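Wubit Moges still has the toaster lever that snapped in June. She keeps it in her desk drawer at Heltano, and she isn't much impressed by the explanation she was given.

"They told me it was a bad part," she says. "I don't buy it. We had 600 presses logged and the force reading was flat for the last 126. A flat line like that means the sensor is dead."

The gripper kept closing and pushing anyway. Nothing in the software asked why the number had stopped moving. A piece of plastic hit the table 2 feet from a colleague, Kedir Zeleke, who was not wearing glasses.

Zeleke is calmer than she is, but not by much. "The stop button worked fine - after I pressed it," he says.

The supplier, Stitard, has since sent an update that halts the arm after 10 identical readings. Moges wants to see it fail on purpose before she trusts it. I asked whether she had been shown such a test. "I've been shown a slide," she says.

For now, every lever job is done by hand, with a person holding the tool.

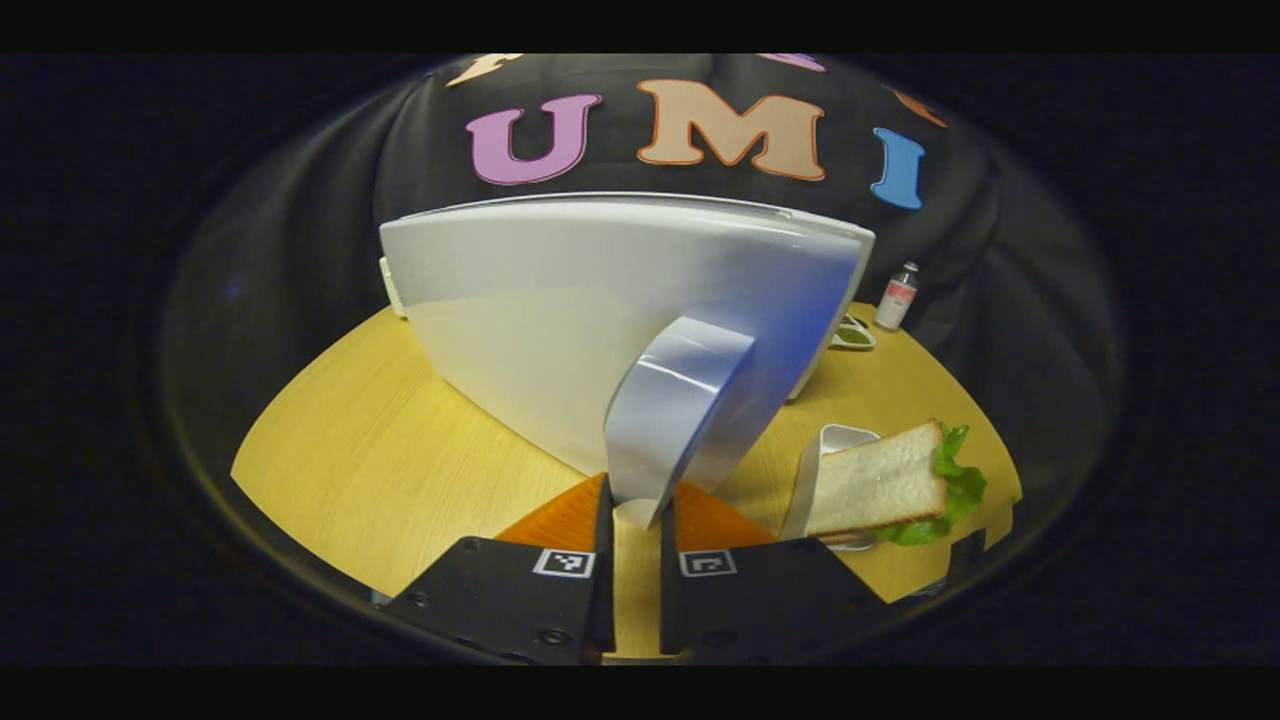 When will the arm go back to pressing levers alone?

Moges won't give a date until she has pulled the sensor cable herself and watched the arm stop.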